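새벽 라운드, 그리고 퍼팅 일기

화요일. 알람이 울리기도 전에 눈이 떠졌다. 오늘 일기는 좀 길어질 것 같다.

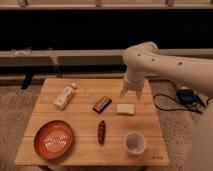
버디는 좀 나왔냐고, 집에 오자마자 단톡방에 질문이 올라와 있었다. 그 밑으로 답글이 줄줄이 달렸는데, 버디는 무슨 버디냐 쟤는 파만 해도 잔치다, 이번에도 3퍼트로 점심값 다 날렸을 거다, 그런 소리들이었다. 반박하고 싶었는데 반박할 게 없어서 한참 못 들은 척하다가 스코어카드만 찍어 올렸다. 100타. 딱 100타다. 99도 아니고 101도 아니고!

아니 근데 진짜 억울한 게, 전반은 정말 괜찮았다. 보라우 골프장(Borau)은 이번이 두 번째인데, 처음 갔을 때는 비가 와서 중간에 접었으니까 제대로 돈 건 처음이나 마찬가지다. 첫 티오프라 이슬이 잔뜩 깔려 있어서 그린이 느렸다. 공이 굴러가면 뒤로 하얀 줄이 쭉 생기는데 그게 은근히 도움이 된다. 앞사람이 친 공의 줄을 보면 브레이크가 다 보이니까. 나는 일부러 맨 마지막에 쳤다. (얍삽하다고 해도 할 말은 없다. 규칙 위반은 아니잖아.)

1번 홀은 보기로 시작했다. 나한테 1번 홀 보기는 파나 다름없다. 몸도 안 풀린 채로 드라이버를 잡으면 대개 오른쪽 숲으로 가는데 오늘은 페어웨이 왼쪽 끝에 얌전히 섰다. 2번에서 파, 3번에서 보기, 4번 파3에서 또 파. 여기까지 오니까 슬슬 계산을 하게 되더라. 이대로 가면 몇 타지? 이 생각을 하는 순간 망한다는 걸 알면서도 매번 한다. 아니나 다를까 5번에서 벙커에 들어가서 두 번 만에 나왔다. 모래가 밤새 굳어서 클럽이 튕겨 나오는 느낌이었다. 그래도 전반을 46타로 막았으니 이 정도면 내 기준으로는 훌륭하다.

그늘집에서 어묵탕을 시켰는데 너무 뜨거워서 반도 못 먹고 일어났다. 이게 패인이라고 우기고 싶다. 배가 고픈데 힘이 나겠냐고.

후반은 길게 쓰고 싶지 않지만 그래도 일기니까 적어 둔다. 바람이 갑자기 터졌다. 11번 홀이 산등성이 위에 있는 긴 파4인데, 맞바람을 정면으로 받으니 드라이버가 높이 떠서 그대로 떨어졌다. 내 눈에는 공이 잠깐 뒤로 오는 것 같았다. 거기서 트리플. 12번 더블. 13번에서는 오기가 생겨서 파5 세컨드를 우드로 냅다 질렀는데 이게 기가 막히게 맞아서, 물로 들어갔다. 잘 맞아서 들어갔다. 평소처럼 뒤땅이었으면 물 앞에 섰을 텐데. 동반자들이 나이스 샷이라고 외쳤다가 다 같이 조용해졌다.

제일 속상한 건 16번이다. 파3, 핀까지 123미터. 내가 제일 좋아하는 거리다. 8번 아이언을 잡고 바람 때문에 조금 왼쪽을 봤는데, 이번에는 생각한 그대로 날아가서 핀 옆에 붙었다. 한 걸음 반쯤 되는 거리였다. 버디 퍼트! 올해 몇 번 없는 기회였다. 라인도 거의 직선, 오르막. 이걸 넣으면 후반의 온갖 구질구질한 일이 다 용서될 것 같았다. 숨을 한 번 쉬고, 연습 스윙 두 번 하고, 쳤는데 홀 오른쪽을 돌고 나와서 내리막으로 흘렀다. 돌아오는 퍼트도 빠졌다. 그래서 보기. 단톡방에서 3퍼트 소리가 나왔을 때 뜨끔했던 게 바로 이 홀이다. 어떻게 알았지.

18번에서는 보기만 해도 두 자리로 끝나는 상황이었다. 티샷도 좋았고 세컨드도 그린 앞까지 갔다. 어프로치가 조금 짧았고, 거기서 또 퍼터를 세 번 꺼냈다. 더블보기, 합계 100타. 한 타만 줄였어도, 하는 생각을 집에 오는 고속도로에서 계속했다. 16번 것만 들어갔어도. 5번 벙커에서 한 번에 나왔어도. 어묵탕을 다 먹었어도.

장비 얘기도 좀 적어야겠다. 퍼터를 포시머(Posimer)로 바꾼 지 2개월 됐다. 헤드가 묵직하고 정렬선이 굵어서 매장에서 쳐 봤을 때는 안 들어가는 게 없었다. 인조 매트에서는 지금도 안 들어가는 게 없다. 문제는 골프장에 인조 매트가 없다는 것이다. 짧은 퍼트에서 자꾸 헤드가 늦게 따라오는 느낌이 있는데, 예전 퍼터보다 무거워서 그런가 싶기도 하고 그냥 내가 손목을 쓰는 것 같기도 하다. 오늘 놓친 것들은 죄다 오른쪽이었다. 16번도 오른쪽, 18번도 오른쪽. 이렇게 한결같기도 힘든데.

그립을 바꿔 볼까, 아니면 옛날 퍼터를 다시 꺼낼까. 창고에 있는 그 녀석은 그립이 다 닳아서 미끌미끌하다. 버리지 않길 잘했다는 생각이 처음으로 들었다.

저녁에는 밥 먹고 소파에 누워서 와타나퐁 오픈(Wattanapong) 재방송을 봤다. 마지막 조가 17번 홀에서 나랑 거의 똑같은 퍼트를 남겼는데, 그것도 홀을 돌고 나왔다. 선수도 그러는구나 싶어서 벌떡 일어나 앉았다. 그런데 그 선수는 표정 하나 안 변하고 다음 퍼트를 툭 넣더라. 그게 다른 점이겠지. 나는 첫 퍼트가 빠진 순간부터 얼굴이 다 무너져 있었을 텐데. 해설자가 그린 위에서는 조금 전 일을 빨리 잊는 게 실력이라고 했다. 나는 16번 홀 퍼트를 지금 이 시간까지 못 잊고 일기에 쓰고 있으니 실력이 어느 정도인지 알 만하다.

그래도 좋았던 것 몇 개는 남겨 두자. 4번 홀 티샷, 해가 능선 위로 막 올라올 때 공이 그 빛 속으로 들어갔다 나왔다. 7번 홀 옆 연못에 왜가리가 서 있었는데 우리가 다 칠 때까지 꼼짝도 안 했다. 14번에서는 나무 사이로 빼낸 펀치 샷이 그린 앞까지 굴러갔다. 그런 건 연습한 적도 없는데! 그리고 오늘은 공을 세 개밖에 안 잃어버렸다. 지난번 건몬트(Gunmont)에서는 전반에만 그만큼 잃어버리고 후반에는 세는 걸 포기했으니까, 분명히 늘고 있는 거다. 아마도.

연습 계획. 이번에는 드라이버 말고 퍼팅이다. 거실 매트에서 짧은 거리만 하루에 300개씩 굴리기로 했다. 적어 놓고 보니 너무 많다. 저번에도 이런 식으로 크게 적었다가 사흘 만에 매트를 말아서 소파 밑에 넣었다. 그래도 일단 적는다. 단톡방에도 선언해 버렸다. 사흘 간다, 아니다 이틀이다, 벌써들 내기를 걸고 있다.

다음 라운드는 11월에 건몬트로 잡혔다. 거기는 그린이 훨씬 빠르고 2단 그린이 많아서 지금 퍼팅으로 가면 큰일이다. 그 전에 연습 그린에 한 번은 가야 하는데, 주말은 사람이 많으니까 퇴근하고 가는 게 나을 것 같다. 퍼터 두 개를 다 들고 가서 번갈아 쳐 보고 그날 결정하자.

허리가 뻐근하다. 파스 붙이고, 오늘 저녁에 매트부터 꺼내 놓고, 60개만 굴리고 자야겠다. 나머지는 내일 몰아서.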